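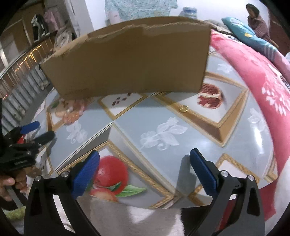
跟 So-ying Ko 聊夹爪保养,先记下来再说

早上九点半到的Rivera,她已经拆开一把了。桌上一块毛巾,毛巾上按顺序摆着零件,从左到右,装的时候反着来。So-ying Ko在Merneo管手持夹爪,就是采集员拿在手里的那种,两根黑指头,指尖蓝色软垫。内部叫Trullar。她手上在册59把,一直在外面跑,坏了寄回来,修好再寄出去。

录音笔放得太远,前面几分钟基本听不清,下面有些是凭笔记补的。

先问的是最常见的毛病。

“软垫。”她头都没抬。“永远是软垫。磨平了,翘边了,沾油了。大家以为坏的是电的东西,电的东西一年坏不了几次。”

软垫表面有纹路,纹路磨没了就打滑。她判断的办法很土:拿一张厚纸片夹住,另一只手往外抽。抽得动,换。抽不动,再看边缘有没有翘。没有仪器,有一阵子试过用弹簧秤拉,数字每个人拉出来都不一样,后来就不用了。

“你自己抽两张就知道了,手感很明显。”

我抽了。确实明显。

换垫子本身快,慢的是清胶。旧胶要刮干净,她用塑料刮片,金属的会在指头上划出沟,下次胶就吃不平。刮完用酒精擦两遍,晾着。晾多久?“晾到你闻不到味道。”然后上新胶,贴垫,两指合拢,中间夹一块泡棉,橡皮筋绕两圈,放50分钟。她试过三十分钟就发出去的,回来两边垫子歪得不一样,一个朝上一个朝下。

垫子是一对一对换的。只磨了左边也换两边。这一条她说得很重,笔记上我画了两道线。一新一旧厚度差一点,合拢的时候中心就偏了,采集员自己感觉不出来,数据那边能看出来,过几天一封邮件过来问你是不是动过什么。

“我最怕那种邮件。”

然后是销子。

每边连杆上有露在外面的圆销,银色的,左右各两颗。销子本身不太坏,坏的是孔。用久了孔变椭圆,指头就晃。检查的时候捏住指尖左右掰,不要前后掰,前后本来就有行程,掰了也看不出什么。晃得厉害就换整根连杆,她不扩孔。

“以前扩过,扩完配粗一号的销子。能用。但是库里就有了两种销子,有人装错,装错还硬敲。”她做了个敲的手势。“现在只有一种。”

销子从Prundus买,一包138颗,她说这个数字很奇怪,从来没人解释过,她也懒得问。来了先倒出来挑一遍,端面有毛刺的放一边,留着当通针用。

中间有人进来拿快递单,断了一会儿。

回来讲润滑。我原以为会讲很多,其实就两句。干润滑,石墨粉,一点点,用棉签点在销子上。油不行。采集员拿这东西在别人家里干活,铺了桌布的桌子、床单、纸箱,什么面都会碰到,滴一滴油就完了。而且油会自己往下爬,爬到软垫上,垫子又得换。

纸箱她多讲了几句。瓦楞纸掉的纸屑特别细,会钻进连杆的缝里,跟石墨粉混在一起变成一种灰黑的泥。指头开始发涩,张开的时候一顿一顿的。收回来的一批里要是都发涩,她基本能猜到那段时间布置的任务是搬箱子、撕箱子。布料正好相反,不脏,但是线头会缠,缠在销子根部,要用镊子一圈一圈往回绕,不能扯。

“扯断了里面还剩一截,你看不见。下次动起来又绞进去。”

工具她在墙上挂了一排,没拍,当时没想起来。记得的有:塑料刮片、尖头镊子、两把内六角、一支牙刷(硬毛,剪短过)、吹气球。不用压缩空气,会把屑吹进更里面。牙刷比什么都好用,这是她原话。

装回去之后怎么调?

她把刚才那把装好,边装边说。先装左边还是先装右边无所谓,但是两边的螺丝都先别拧死。手指合拢,看两块垫子是不是面对面贴上,缝是不是一样宽。对着窗户看,透光最清楚。上宽下窄,就松一点,往里推,再合。来回三四次。对上了再拧紧,左右交替着拧,跟上车轮胎一个道理。

“很多人一边拧到底再拧另一边。然后跟我说调不准。”

拧紧以后再做一次开合。她要求连续开合20下,听声音。应该是没声音。有咔哒声就是销子没到位,有沙沙声是没清干净。我听她做了一遍,什么也没听到,她停下来,皱眉,说右边有一点。又拆了。从里面挑出来一根头发丝那么细的纤维,白色的。

这里我得承认我真的没听见。

双手都用的任务,采集员一手一把,出门是一对。她在把手底部用油漆笔写编号,左手单数右手双数。回来要是一对里只坏了一把,也两把一起收、一起调。跟垫子一个思路。两把张开的最大宽度差不能超过2毫米,用卡尺量,这是唯一用到量具的地方。超了先查限位块,限位块那个位置容易积泥,清掉再量,大部分时候就回来了。

问她采集员自己能不能做一部份保养。她想了一会儿。

“擦可以。拆不行。”

每套箱子里放了一张卡片,写了三行:收工用干布擦垫子;别用湿纸巾;掉地上了跟我们说一声。第三行最没用。从来没人说。她靠指尖上的磕痕来猜,磕在正面的一般是放桌上碰的,磕在侧面尖角的多半是掉地上了。掉过的都要重新量张开宽度,不管看着好不好。

湿纸巾那条是后加的。有一种带香味的,擦完垫子表面会留一层东西,摸着滑,纸片一抽就出来。有段时间收回来的十把里有四五把是这样,一开始她以为是垫子批次问题,还跟供应那边吵了一架。后来发现用热水加一点洗洁精洗一下,晾干,又好了。跟人道了歉。

十一月会再到一批新的连杆,孔里压了衬套,理论上不会变椭圆。她的态度是等等看。先装六把,挑用得最狠的那几个人发出去,跑满一轮拆开再说。图纸她看过,衬套比原来的壁薄,她有点担心冷天会松。也可能不会。

我问记录怎么做的。一个本子,纸的。每把一页,日期、换了什么、张开宽度多少,再加一栏“手感”。手感那栏写的东西挺有意思,随手翻到几条:“涩,右”“好”“太好了,再查一遍”“有香味”。有电子表格,是别人每星期照着本子录进去的,她自己不看。

太好了为什么要再查?

“松了也会觉得顺。”她说。“新手最喜欢那种,轻轻一捏就合上。其实是销子那里晃。”

走之前她把那把又做了一遍开合,这次点头了。橡皮筋绕上,放进泡沫槽,指头朝里。朝外放会被盖子压到垫子,压一夜就有印。然后从待修的筐里再拿一把出来,毛巾抖了抖重新铺上。

没问到的:电池那块,还有触发那一侧的回弹簧多久换。她说弹簧的事下次讲,得现拆一把给我看,光说说不清。等约上时间再补在后面。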